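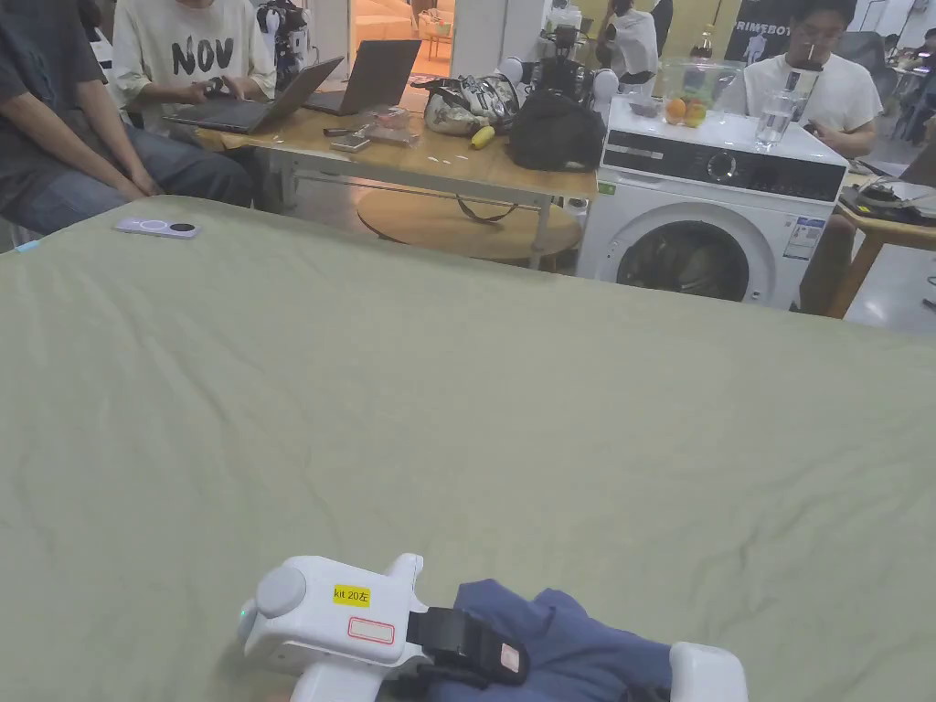 Blue thing, green sheet, gripper clamped on it. Thread follows, and it's about the local paper.

**1/** Right, so I've been the readers' editor at the Cledport paper for three years now and I've never properly explained what happens to your letters. A few of you asked after Tuesday's page, so get comfy.

**2/** Every letter gets read. By me, usually before nine, usually with toast. Emails, postcards, the backs of envelopes, one long complaint written on a paper bag from the baker's. If it came in, I've seen it.

**3/** We had 173 in February. That's a big month for us! Most of it was the crossword. I'll come to the crossword.

**4/** The page holds six or seven letters if people keep them short, and people do not keep them short. The limit is printed at the top of the page in bold. Last week a man sent 2084 words on bus shelters and asked us not to change a single one of them.

**5/** (It was a good letter. I rang him and we got it down together, over an hour and a bit. He fought for every comma. I liked him enormously.)

**6/** People think we bin the rude ones. We print loads of rude ones! Tudur Samuel, who edits the paper and signs off my page, got called "a damp cardigan of a man" in print last summer and he chose the headline for it himself.

**7/** What I do leave out: anything that would get us sued, anything about your neighbour by name, and poems over 20 lines. The poem rule is mine and I'm sticking to it.

**8/** OK, the crossword. Back in the winter we swapped our old setter for puzzles bought in from Jostex. Cheaper, tidy little grids, no mistakes in them that I could find. You hated them. I have never known anything like it.

**9/** We once ran a front page with the wrong mayor on it and got 3 letters. Three! Change the crossword and I've got people stopping me in the chemist's.

**10/** The best came from Catinca Ursu, who said the new clues had "no weather in them". I read it out in the morning meeting and there was a bit of a silence, and then Deming Lu on the sports desk said she was right.

**11/** So the old setter is back on Saturdays. She goes by Miah in the paper and I'm not telling you who she is, so please stop guessing in the comments. It isn't Tudur. He can't spell "rhythm".

**12/** A few questions from yesterday's replies. Yes, you can write in under a made-up name, but I need your real one and a phone number before we print. I ring everyone whose letter goes in. It takes two minutes and stops all sorts of mischief.

**13/** No, we don't write letters ourselves when it's quiet. I know papers used to, and there's an old boy in the pub who swears he was "Disgusted, Harbour Road" for most of the eighties. We just run a bigger photo of the harbour. If you see a very big harbour, you'll know nobody wrote in.

**14/** And yes, corrections go on my page now, top right, same size type as everything else. I asked for that when I took the job. They'd been going under the tide tables, where I couldn't find them either.

**15/** Which reminds me – we said the flower show had 3000 visitors. That was the number of bulbs. Sorry to Corina Ilie and everyone at the show, it'll be in tomorrow's paper with the proper figure once she's sent it over.

**16/** Somebody asked what makes a letter stand out. I'm a sucker for a first line that gets on with it. "Sir, the ducks are back." Printed that one without touching it. You don't need to tell me how long you've been reading the paper, though plenty of you do and it's nice to know.

**17/** Oh, and the gull debate is closed. Both sides have had five weeks. Corina Filip gets the last word on it tomorrow because she's the only one who made me laugh, and after that I don't want to see a gull until autumn.

**18/** Letters for next week by noon on Tuesday please. Email's quickest, but the box by the front door still gets emptied twice a day. Short ones go to the top of the pile – bus shelter man, I'm looking at you.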